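Thin sticks on patterned bedding: keep or discard the episodes?
Posted in: Data collection, hand-held grippers

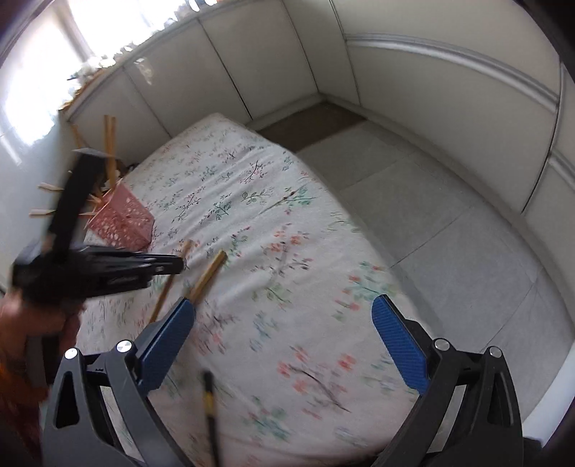

We are gathering two-handed demonstrations for a pick-and-place policy, using hand-held grippers with a wrist view on each. The task is to collect wooden sticks and put them in a basket. After 43 episodes I am unsure about the background. The sheet has a small floral print with leafy branches, and at wrist-camera resolution a branch and a stick lying on it can look much alike. The window also washes out one corner. Should I change to a plain sheet, or is the clutter useful?
Flilholm

Keep it, but do not let it be the only background. We had the same doubt on a peg task. Training on one plain cloth gave a policy that failed on anything printed. Record 20 episodes per sheet on at least 3 sheets, and shuffle the starting positions of the sticks each time. Trim idle time at both ends.
The window matters more. Lock the exposure before each batch – auto exposure shifts as the wrist turns towards the light, and the change follows the motion, so the model can learn it as a cue. Draw a curtain if you have one.
Trolleder

plain sheet. less trouble
Kastix

Agree with Trolleder on exposure. Also check the moments when both grippers are in one view. If the second one hides the stick for more than 2 seconds, I tag the episode and leave it out of the first training run.
Lindqvist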